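Michailidis Community Pantry and Kitchen
Progress report to the Plelby Fund
Submitted 9/10/19 by Ourania Chatzigeorgiou, project coordinator

1. Where we are

This report covers the second period of the grant. The food pantry has been open to families in the Skuvari district the whole time, except for the one week when the water was shut off in our street. The cooking classes started later than planned. I explain the delay in section 3, and I ask you to read it together with the budget note in section 5.

In the application we promised to give food packages to 50 households. We have reached this number, and all 50 are now registered with a card. Wayne Rowbotham keeps the register and he has also changed the pickup hours, so people who work late shifts can come in the evening. Before this change we had many packages left on the shelf at closing time. Now it happens seldom.

2. Food supply

Most of our dry goods still come from the wholesaler Stastik, which gives us the same price as last year. Canned tomatoes, chickpeas and lentils are the base of every package. Fresh vegetables are more difficult. Our agreement with the growers' market is only spoken, and in the warm weeks they had little to give us. Stavros Deligiannis has met with them two times and they are willing to sign a paper, but they want us to pick up the boxes ourselves. For this we need a van one morning each week. We have asked the parish to lend us theirs and we wait for the answer.

Storage is better than it was. The second refrigerator was repaired and the shelves in the back were raised from the floor, as the health inspector requested. She came again after the work and signed the form without further remarks. A copy is attached.

3. Cooking classes

The plan was to start the classes right after the first payment. This was not possible, for the reason that the gas connection in the kitchen did not pass the check and the landlord took a long time to send a plumber. We lost six weeks. The first course has now finished and the second is in its middle part.

Ilham El Idrissi teaches both courses. She cooks only with things that people receive in the package, so they can repeat the dish at home the same evening. Her chickpea soup was the most liked, and several participants asked for the recipe in writing. We have now made recipe sheets in three languages. The Arabic sheet had some errors in the first printing and was printed again.

We had 25 people signed up for the first course. Not all came to every class. Mothers with small children often missed the afternoon hour, and they told us clearly that a corner for the children would help more than a different hour. We will try this in the second course – the room next to the kitchen is free and heated.

4. Starter kits for the home kitchen

During the home visits Anastasia Koutsoukos noted that some families had moved into their apartments with almost nothing in the kitchen. They received cans from us and had to borrow from the neighbor to open them. With your permission of last spring, we moved a small amount from the printing line to buy basic kitchen tools. The kit has a pot, a wooden spoon, a knife, a cutting board and a can opener. We choose simple hand tools that do not need electricity.
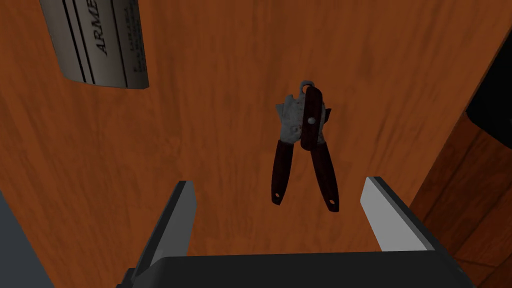
Manual can opener with dark maroon handles.

The kits go first to families who are new in the district. The list is made by Anastasia together with the school social worker. We do not ask people to return anything.

5. Budget note

Spending follows the plan in most lines. The exception is kitchen repair, where we are over by 800 euros after the gas work. The landlord has agreed to take this sum off the rent in the next period, and his letter is attached. Until then we cover it from our own funds, so we are not asking you for additional money.

The teacher's fee is under the plan because of the late start. We would like to keep this rest and use it for a third course. Please let us know if you need a formal request for this or if your approval by e-mail is enough.

6. Next period

In October we will renew the household cards and check the addresses. The agreement with the growers should be signed, if the question of the van is solved. Stavros will send you the signed copy separately, together with the attendance sheets from the second course.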